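Safety Rules for Robots That Work in a Kitchen

Do you have rules at home? Maybe you must wash your hands before dinner, or walk slowly when you carry a glass. Robots have rules too. People write them down, and then other people check that the robot follows them.

Rule 1: Every arm has its own place

A robot arm is strong and it does not feel pain when it bumps into something. So the engineers first decide how far each arm may go. The arms are fixed to a strong rail, and they must share the table without hitting each other – a bit like two cooks in one small kitchen.

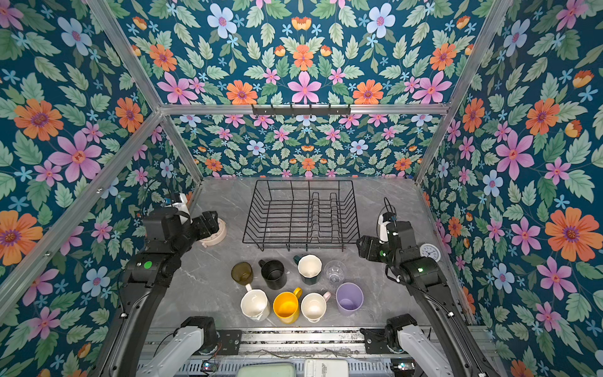

Two robot arms, one empty dish rack and many cups and mugs.

Jacobus Coetzee writes safety rules for a workshop named Raveo. His list has 18 rules. The first one is for people, not for robots: keep your hands out when the arms have power. If you need to move a cup, you stop the arms and you wait until they are still.

Rule 2: Hold it well, but do not squeeze

The "hand" of a robot is called a gripper. If it squeezes too hard, a mug can break. If it squeezes too little, the mug can fall. At Raveo a robot must practice with plastic cups 3,000 times before it may touch a ceramic one.
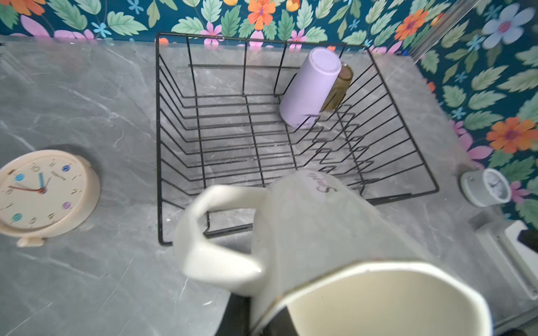 A white mug, very close, with the gripper finger against it.

Rule 3: When you are not sure, stop

Sometimes a robot can not see a thing well. Clear glass is difficult, for example, as the table shows through it. A good robot does not guess. It stops, and a person comes to help.

There must also be a stop button that everybody in the room can reach. It is tested every morning, also on the days when the robot has only a little work.

Try it yourself

Ask a friend to be the robot and put 3 plastic cups on the table. You give the orders, and your friend does only what you say. Agree on one stop word before you begin. Then write down which rules you needed.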